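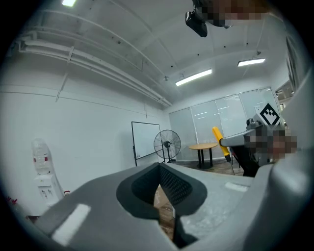

The shared workroom in the Stirov building, with its water dispenser, whiteboard and round table.

Filed under: Sargate > Town & Community

December 30, 2023

The shared workroom in the Stirov building will stay open for another two years after its lease was renewed shortly before the end of the year.

The building on Ivholm Road went up in 1946 as offices for a cable merchant and was later divided into small units. It is now owned by Fedoruk Properties, which lets the workroom to the Sargate Workroom Association at a reduced rent. The old agreement was due to run out in April.

Under the new one, the rent stays the same for the first year and will be looked at again after that. The association will go on paying for electricity and cleaning. Fedoruk Properties remains responsible for the roof, the windows and the heating.

The association has 14 member groups, most of which book the room by the half day. Bookings for the spring can be made from the first week of January, and groups that already have a regular slot will be asked whether they want to keep it before the remaining times are offered to others.

The room has white walls and a white ceiling with the pipework left showing. A row of frosted glass panels closes off one side. The landlord had asked whether members wanted the pipes boxed in, but the work would have meant closing for several weeks and the idea was dropped.

Most of the furniture has been given by members. There is a whiteboard on a black stand and a small round table with a light wood top. A small table with a pink-and-beige checked cloth has a couple of little green succulents on it, and a white toaster oven is kept on the floor with a black cloth over the front.

Members were asked in the autumn what they would most like to see improved. Storage came top of the list, followed by more sockets and somewhere better to prepare food. A low shelf for the toaster oven is planned for the spring, along with a cupboard that can be locked. The association says it would rather buy second-hand, and would like to hear from anyone in Sargate with a suitable cupboard to pass on.
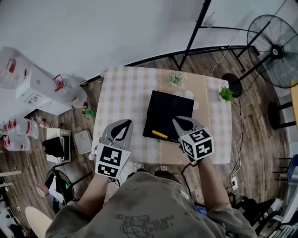

Parking and access

The lease also covers two parking spaces behind the building, which can be used for loading and unloading. Groups should note the number of the space when they book. Cars left there overnight may be moved at the owner's expense.

The side door on Ivholm Road will be out of use for part of January while the step is repaired. During that time visitors should come in by the main entrance and sign the book at the front desk. Groups that need step-free access are asked to mention it when booking so that the goods lift can be unlocked.

Booking forms are available from the front desk of the Stirov building during office hours.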